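Flamorent
Presseinformation
Tundthorpe, 30. Dezember 2025

Raus aus der Tüte, rein in den Korb: Flamorent startet im Mai den Obstkurs Prideo

Normalerweise schreibt bei uns jemand anders die Pressetexte, aber diesmal durfte ich ran, und ich freue mich wirklich sehr darüber! Ich bin Mwangi Simiyu, ich leite bei Flamorent die Küchenkurse, und seit dem Sommer liege ich allen im Haus mit demselben Thema in den Ohren: dem Obst, das nach dem Einkauf tagelang in der Tüte liegen bleibt.

Man kennt das ja von sich selbst. Der Einkauf wird abgestellt, die Milch kommt in den Kühlschrank, das Brot in den Kasten, und das Obst bleibt halt in der Folie (manchmal sogar noch in der Einkaufstasche, ich nehme mich da nicht aus). Irgendwann greift man doch hinein und hat eine matschige Traube zwischen den Fingern.

Deshalb gibt es ab Mai unseren neuen Kurs Prideo. Zwei Abende lang geht es um nichts anderes als um Auspacken, Durchsehen und Einräumen von Obst. Klingt nach wenig? Dachte ich auch – bis ich den ersten Probeabend vorbereitet habe und mit dem Stoff hinten und vorne nicht fertig wurde. Allein über Trauben könnte ich eine Stunde reden: ob man sie am Stiel lässt (ja!), ob man sie vorher wäscht (lieber erst kurz vor dem Essen) und warum sie im Korb möglichst obenauf liegen sollten.

Im Herbst haben wir unsere Kundschaft gefragt, wo ihr Obst zu Hause eigentlich steht. 378 Antworten sind bei uns angekommen, viele davon mit kleinen Romanen im Kommentarfeld. Eine Dame schrieb, ihre Bananen lägen auf dem Klavier, im Esszimmer sei es ihnen zu warm. Ein anderer Haushalt führt zwei Körbe, einen für die Kinder und einen für alles, was die Kinder nicht anrühren. Aus diesen Zuschriften ist ein großer Teil des Kursprogramms entstanden, und ich danke allen, die sich die Mühe gemacht haben!

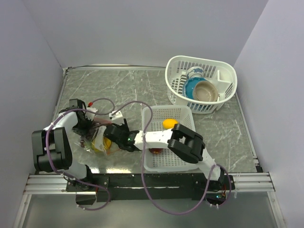
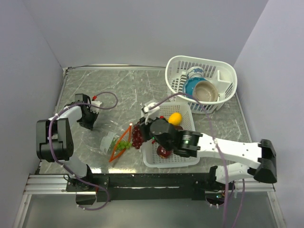

Graue Arbeitsplatte mit weißer Marmoräderung. Auf dem zweiten Bild: dunkelrote Trauben am Korbrand.

Der erste Abend gehört dem Auspacken. Wir räumen zuerst die Arbeitsfläche frei, stellen die Körbe bereit und holen dann alles aus den Beuteln. Was eine Druckstelle hat, kommt auf einen Teller und wird am selben Tag gegessen oder verkocht. Schweres wandert nach unten, Empfindliches nach oben, und Bananen bekommen bei mir einen eigenen Platz, da bin ich stur. Knisternde Folienbeutel falte ich übrigens flach zusammen und benutze sie wieder, zum Beispiel für Kräuter.

Am zweiten Abend geht es um den Standort. Neben dem Herd ist es zu warm, in der prallen Sonne sowieso, und ein Korb, an den man nur mit ausgestrecktem Arm kommt, wird selten leer gegessen. Wir probieren das gemeinsam aus und schieben so lange, bis es passt. Außerdem kochen wir aus den Resten ein Kompott, für das ich auf rund 200 Gramm Obst nur einen Löffel Zucker brauche. Wer es süßer mag, darf nachlegen, ich schaue dann weg.

Die Kursunterlagen hat das Büro Laitinen gestaltet, als schmales Heft, das in die Küchenschublade passt. Darin steht auch eine Tabelle, welches Obst in den Kühlschrank darf und welches lieber draußen bleibt. Ich habe mit dem Büro sehr lange über die Birne diskutiert. Sie steht jetzt in beiden Spalten, einmal reif und einmal unreif.

Prideo findet in unserer Kursküche in Tundthorpe statt. Vorkenntnisse braucht niemand, eine Schürze bringt bitte jeder selbst mit, und wer mag, auch gern den eigenen Korb von zu Hause. Die genauen Termine verschicken wir mit dem Frühjahrsprogramm. Redaktionen, die vorab einen Abend mitmachen möchten, sind herzlich willkommen – bitte kurz Bescheid geben, damit genug Obst da ist!

Über Flamorent
Flamorent bietet in Tundthorpe Kurse rund um Küche, Vorrat und Haushalt an.

Pressekontakt
Mwangi Simiyu, Leitung Küchenkurse, Flamorent, Tundthorpe
Abdruck honorarfrei, Belegexemplar erbeten.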